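Hanging Up Socks: Our Project on Small Laundry
Home and Materials Course, Geltow
Report, 1 June 2020

We picked socks because everyone in our group loses them! Shirts get hangers and towels get a rail, but socks end up on radiators and chair backs. Our question was simple: how do you dry a small load of socks in a tiny space and still find every one of them afterward? 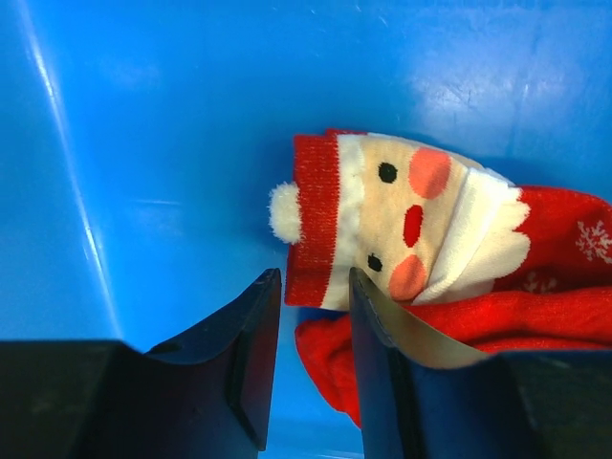
We started by reading up on knits, and it was way more interesting than we expected. A ribbed cuff is the stretchiest part of a sock, so a clip there can leave a mark, while a clip at the toe can leave one where it gets hidden in a shoe. Our group argued over this for most of an afternoon (the toe side is still convinced).

Next came the hanger. We compared the Skendwood and Korent catalogs and decided we liked the round kind best, mainly for small apartments. A round hanger needs just one hook, and ours hangs from a wooden dowel with orange and teal pegs clipped on it. The bright colors are great, you can spot a free peg right away! 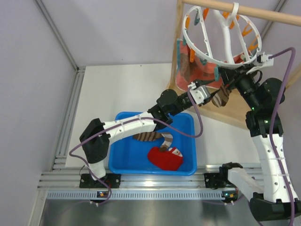 Our favorite part was working out the order of the job. We wrote it up on 2 pages and rewrote it after every try, which was fun and a bit chaotic. Everything starts in the blue tub and ends on the hanger. With a striped sock being held up by the hanger and a red-and-pink cloth already hanging from it, the whole thing looks really cheerful.

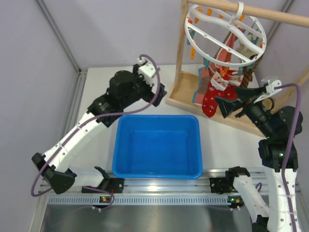 Space is what we want to look at next. A rack with a single bar and a tray at the bottom takes up very little room, and the round hanger with its mostly orange clothespins fits on it nicely. In July we want to try thick wool socks, and we'd love to compare pegs with different springs too.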